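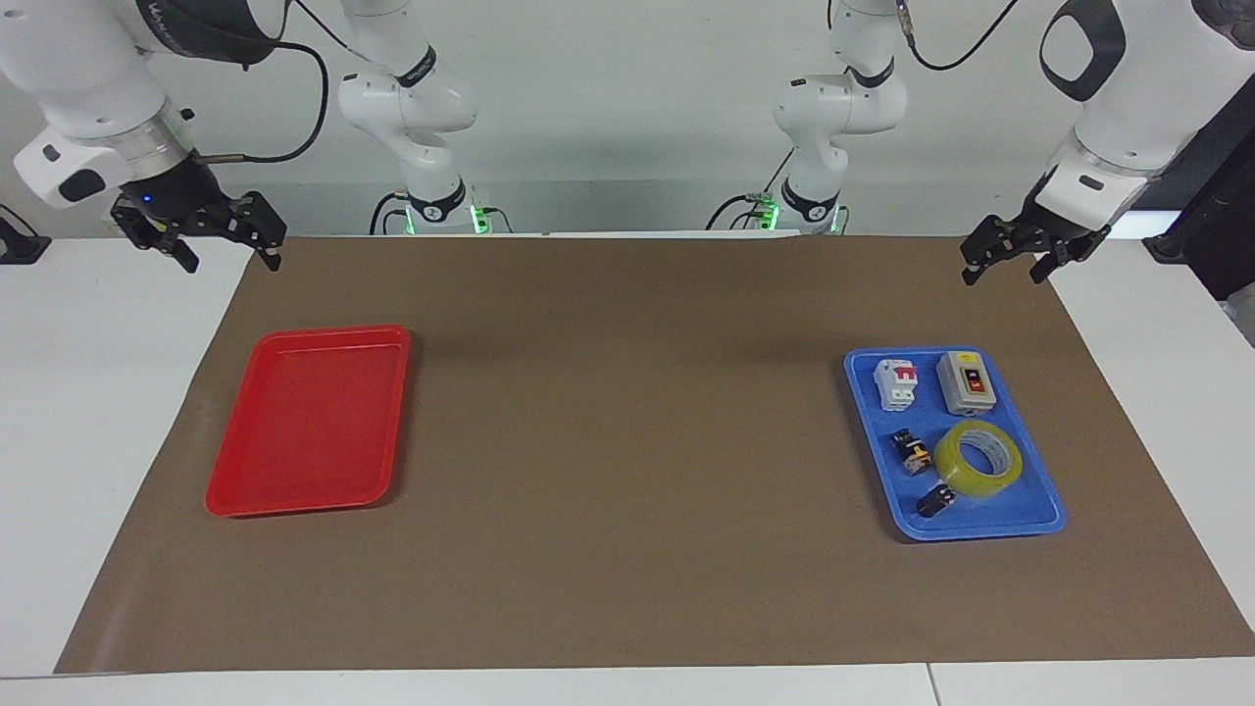 # Chapter 6: Planning and Paying for a Robot Work Cell

The price on a robot quote is the easiest number to find and the least useful one to plan with. A plant that budgets only for the arm will run short before the first part is moved. This chapter covers what goes into a full equipment budget, how to put the purchases in order, and how to compare quotes that are written in different ways.

We will follow one case through the chapter. Naratcombe is a small plant that sorts and repacks electrical parts for repair shops. Its managers want a two-arm cell that can move mixed items from one tray to another. They have two quotes in hand, one from Kalik and one from Tanui, and a third supplier, Pornar, that sells grippers and fixtures only.

## 6.1 Start with the task

Before asking for prices, write down what the cell has to handle. Tray-to-tray work sounds simple, but the parts decide the cost. A circuit breaker has flat sides and is easy to hold between two parallel fingers. A roll of tape lying flat has to be gripped across its outside or by its core, and the choice affects how wide the fingers must open. Very small parts may need different fingertips from either one.

A task sheet should list:

- the largest and smallest item, with weights
- how the items arrive (sorted, mixed, stacked, in bags)
- the size and depth of each tray
- how many items must be moved per hour
- what happens to an item the robot can't pick up

The last line is often left blank. If rejected items go to a person, that person's time belongs in the operating budget.

## 6.2 The four cost groups

**Arms and controllers.** Check whether the quote includes the controller, the cables, and the software license. Kalik includes all three. Tanui lists the license separately and charges for it every year.

**Tooling.** This means grippers, fingers, and anything else that touches the part. Order spare fingers with the first purchase. They wear, and a cell with one broken finger is a stopped cell.

**Workspace.** Tables, mats, trays, mounting plates, guarding, and lighting all fall here. Each item is cheap, so they tend to be forgotten as a group. Naratcombe's first draft had no line for trays at all — the plant needed 264 of them, in two colors.

**Labor.** Installation, programming, training, and testing. Naratcombe set aside 67 hours of staff time for training and testing, on top of the supplier's installation fee.

## 6.3 One arm or two

A second arm does not double the output. Both arms share the same table, and each must sometimes wait for the other to clear the space. It does add cost in nearly every group: another gripper, another base, more cabling, and more programming. Two arms make sense when their reach covers areas one arm can't, or when one must hold a part while the other works on it.

Naratcombe's planners asked both suppliers to quote the cell each way. Kalik quoted delivery in 6 weeks for one arm and 8 weeks for two. Keep delivery dates on the same sheet as prices — a late cell has a cost too, and Section 6.4 shows how to enter it.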